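9/18/22

Kaltville市议会通过了一份1230页的预算附加案。我这几天晚上都在读，读到哪儿发到哪儿，嫌烦的先把我静音。

先说程序。文件上传到市府网站的时候，离表决还有14个小时。不吃不喝不上厕所，每小时也得啃掉将近九十页。我上大学赶论文都没有这种速度，何况我那时候才二十岁，肝还是好的。

九位议员，七票赞成，两票反对。投反对票的两位理由完全相反，一位嫌花得太多，一位嫌花得太少。两个人散会以后站在走廊里聊了很久，看着比跟自己那一派的人还亲。

赞成的七位里，有一位在发言时感谢了“各位同仁的仔细审阅”。旁听席有人笑出声，议长敲了槌子。笑声被记进了会议纪要，写作“（席间有反应）”。

我很喜欢这个写法，以后我老婆问我水电费怎么又涨了，我也打算（席间有反应）。

说正事。这份东西叫“附加案”，照理是年度预算的补丁，哪里漏了补哪里。打开一看，补丁比裤子大。

目录本身就很长。目录里有一节叫“其他”，“其他”里面有一个小节叫“杂项”，“杂项”下面还有“未另行归类之项目”。Mirkden就住在这里面。

外地的朋友可能没听过Mirkden。那是城北老铁路货场那块地，市里想改成“综合市民体验区”，说了好几年。体验什么一直没说清楚，我个人目前体验到的是围挡。

上一版方案里有图书馆分馆，有公交换乘站，还有一个室内菜市场。这一版里图书馆变成了“阅读友好空间”。我查了附件里的定义：设有座椅且允许携带书籍进入的场所。

按这个定义，我家厕所也是阅读友好空间，而且已经建成，没有超支。

换乘站还在，但是改成了“换乘准备站”。意思大概是你先在那儿做好换乘的准备，至于车来不来，是下一届议会的事。

菜市场没了。全文搜索“菜市场”，零结果。搜索“市场”倒是有很多，全是“市场化运作”。

那谁来运作呢？翻到后面，出现了一个名字：Senanetti。一家做“公共空间策略”的公司。合同采用单一来源，没有公开招标，理由栏写着“时间紧迫”。

货场那块地荒着的时间，够我儿子从不会走路长到会跟我顶嘴。时间紧迫。

有人问我，单一来源合同是不是违法。据我看条文，不违法。市里的采购规则允许在紧急情况下不招标，而紧急情况由提出申请的部门自己认定。这就像让我自己认定今晚是不是应该吃宵夜。

我也不想把话说死。也许Senanetti真的是最合适的，也许他们的策略真的很有策略。可是你不招标，我怎么知道？你让我看看第二名是谁，我输也输得明白。

合同附件倒是列了交付成果，抄一段给大家：“一份愿景文件；一份愿景文件之执行摘要；一次愿景文件之公众说明会。”

公众说明会的时间，定在合同款付清之后。

好，讲讲议员。我这个选区的是Thitima Ongart，投了赞成票。我上次投给她了，所以我觉得我有资格抱怨。没投给她的邻居也觉得自己有资格抱怨，我们在这一点上团结得很。

她在社区见面会上讲得很坦白，至少比发言稿坦白。她说附加案里有我们这边小学的屋顶维修款，如果投反对，屋顶的钱也跟着没了，她没法跟家长交代。

这话我信。这也正是这种文件的做法：把屋顶和愿景文件订在同一个订书钉上，你要屋顶就得连愿景一起端走。

我问她能不能提议拆开表决。她说可以提，规则里有，需要在表决前提前一天书面提出。

文件提前14个小时上传。

（席间有反应）

问她为什么不在会上讲这个矛盾。她想了一会儿，说每个人的发言时间只有两分钟，她用来讲屋顶了。我当时没接上话，回家路上才想好怎么回，想得很精彩，可惜车里只有我一个人。

见面会是在Từ办的，就是消防站对面那家咖啡馆，老板照例把里间让出来。冰咖啡很甜，甜到你对市政财政的看法会短暂变好。

回家接着看附件。附件多到要单独编一个“附件索引”，索引又作为附件附在附件后面。

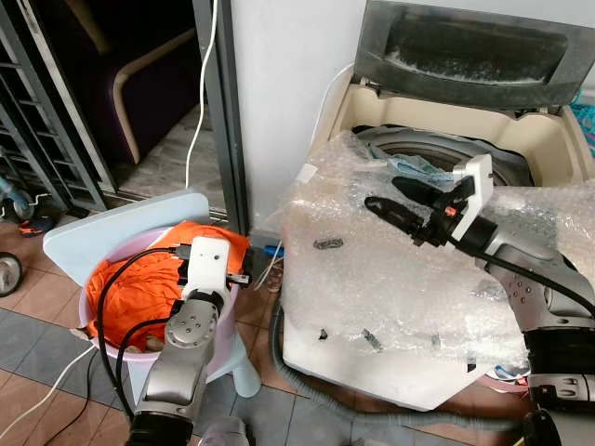
Lorcan Rafferty留言说，你别光笑Senanetti那份合同，去翻翻后面的债务那一章，那才是大头；合同是一次性的钱，债要还到咱们孩子那一辈，而且那一章里利率写的是“以发行时为准”，等于让议会先在空白支票上签字。

去翻了。他说得对，我原来准备跳过那一章的，因为标题叫“技术性调整”。以后看到“技术性”三个字，建议大家先坐下，扶好。

简单说：市里要发一笔债来付Mirkden的前期工程。按市宪章，这么大的债必须交给选民投票。于是十一月的选票上会有一道题，问你同不同意。

题目的措辞在附加案里已经定好了，我试着翻译成人话之前，先把原意照搬一遍：“是否应不禁止本市为改善市民生活品质，以不超过必要之额度，进行负责任之融资？”

请注意“应不禁止”。投“否”是禁止还是不禁止，我读了好几遍，又念给我妈听。我妈教了一辈子语文，她的批语是：病句，重写。

再请注意“不超过必要之额度”。谁会出来反对必要？你总不能挂个横幅说我们要求不必要。

还有“负责任之融资”。把形容词写进选票题目里，真是省了宣传费。以后我向银行借钱，申请表上也填“负责任的、帅气的借款人”。

有朋友在下面说，那就投反对呗，有什么好纠结的。我本来也这么想，后来看到一条小字：如果公投没过，前期工程款改由“一般基金”支出。

一般基金是什么？扫雪、修路、图书馆开门时间，还有夏天的公共泳池，都从这里出。

所以这道题翻译过来：您是愿意借钱付这笔账，还是愿意从泳池里捞钱付这笔账？账本身要不要有，不在选项里。

我不是说议员们坏。真的，我见过他们里面好几位，挺普通的人，也会在超市里对着打折酸奶犹豫。可是把他们放进那间会议室，发一份1230页的文件，再给一个“今晚必须过”的理由，他们就都变成了点头的机器。

“今晚必须过”的理由是什么呢？官方解释是要赶十一月选票的印刷截止。我去县选务处网站看了，印刷截止还有好些天。再问，说是为了“留有余裕”。余裕是留给印刷厂的，读文件的人没有。

刚才有人私信骂我，说我就会挑刺，城北好不容易有人肯投钱，你们这些住南边的巴不得它烂着。我住城北，离围挡走路就能到。我晾衣服的时候，灰就是从那边飘过来的。

也有人骂我太客气，应该直接喊下台。我考虑过。问题是市议员一年到头就那么几个人愿意出来选，上次我们区登记参选的，除了Ongart，就是一位政见全文为“停车”的先生。

顺便说一句，那位先生拿的票不少。我现在有点理解了，起码他的政见全文我读得完。

继续翻。“技术性调整”后半段里还有一处好玩的：议员办公室的“沟通经费”涨了，用途是“加强向市民说明本附加案之内容”。

也就是说，他们要花我们的钱，向我们解释他们没来得及看的东西。

我建议这笔钱直接发给我，我已经看到后半本了。我可以上门讲，自带凳子。

有几位问有没有办法补救。我不是律师，只把我查到的写下来，错了请纠正。

公投措辞可以提异议。任何登记选民都能向市书记官递书面意见，说题目有误导性。表格在市府网站上，入口在“居民服务”下面，点进去再点“表格”，再点“其他表格”。别点“常用表格”，那里面是养狗登记。

写的时候只讲措辞，别骂人，别附表情包。去年有人针对停车费那题递过意见，书记官真的改了两个字。改之前看不懂，改之后能看懂一半，在本市已经算重大胜利。

拆分表决这一条，这次来不及了。不过议会可以修改自己的议事规则，规定多长的文件要提前多久公布。隔壁几个市都有类似规定，页数越多，提前的天数越多。我们这边的提案在“规则与程序小组”里躺着，躺了多久我没查到，因为那个小组的会议纪要还没上传。

我给Ongart的办公室写了信，问她愿不愿意把这个提案拉出来。自动回复很快，说感谢您的来信，您的意见对我们很重要，并附上了附加案的下载链接。

真人回复晚一点也到了，她本人写的，挺短。她说她愿意连署，但单靠她一个人没用，要议长排进议程。又加了一句，屋顶的事是真的漏水，请我去学校看看再骂。

行，我去看。该看的要看，该骂的也没有少骂的道理。

Senanetti那边我也发了邮件，问愿景文件能不能先给个大纲。回我的是一份问卷，问我“对未来的Mirkden有怎样的情绪”。选项有兴奋、期待、非常期待。

没有“困”。

我填了“期待”，备注栏写：期待菜市场。

有人问十一月到底怎么投。我还没想好，别问我要答案。我现在的倾向是先递措辞异议，至少把那个“应不”拿掉，让大家知道自己在投什么，然后再吵。吵架也得先有个主语。

Lorcan Rafferty又回来了，说他准备把债务那章做成一页纸的表，哪年还多少，利率按高中低各算一遍。做好我转。谁会看表格的去帮他核一核，我数学不行，我上面那个每小时将近九十页都是用手机按的。

今晚先到这里。还剩附录，标题是“勘误”，看厚度，错得挺认真。

补一条：刚看完勘误的开头，更正的第一处是封面上的市名，少了一个l。

表格链接我放在评论区了，打不开的刷新一下，再打不开就换个浏览器，市府网站跟手机自带的那个一直合不来。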